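Teaching Prurent to Fold: What We Learned from 502 Shirt Demonstrations
Student project report, Grultska team
Aug 11, 2024

Our team started in March with a simple wish: we wanted a learning system to fold a T-shirt, and we wanted to collect every example ourselves. None of us had done this before. We had a table, a pile of shirts and two hand-held grippers from the Quintero workshop, and we could not wait to start!

How we collected the examples

Each demonstration begins with a shirt on the table and ends when it is folded into a rectangle. One person works the gripper by hand while its camera records the view over the jaws. Everything then goes into Prurent, our training program, which tries to predict the next small movement from what the camera sees.

We first planned to stick to plain shirts, thinking that prints would confuse the system. That lasted five sessions. Plain shirts all looked the same to it, and it did badly as soon as a pattern turned up. So we raided our own closets (cartoons, band names, old sports day shirts) and the data got a lot more interesting.

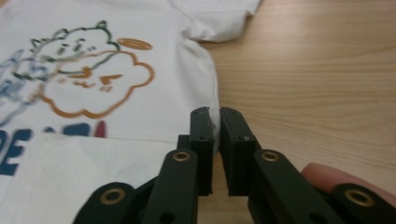
Figure 1. Gripper at the side edge of a printed shirt, with one flap lying over the print.

The side edge is where we spent most of our time. Closing the jaws on a single layer is easy to say and surprisingly hard to do the same way twice. Come in too high and you get the sleeve seam, which bunches up. Come in too low and you catch the flap as well. After a lot of arguing we agreed on one rule – approach slowly, stop at the cloth, then close – and our recordings became much more alike.

What we kept

We recorded 677 demonstrations in all and kept 502. The rest were thrown out for dropped cloth, blurry video or a hand blocking the view. Sorting them took longer than recording them, and next time we would check each clip on the same day.

First results

We ran 30 test folds on the robot arm at Prallgate, using shirts it had never seen. The sleeves went really well, and watching the first one tuck in had the whole team cheering. The last fold is still weak. The arm often lets go too early and the shirt springs open a little.

Next steps

We want more examples of that last fold, especially with thicker cotton, and a few recordings that start from a bad grasp so the system can learn to recover. We would also love to try towels.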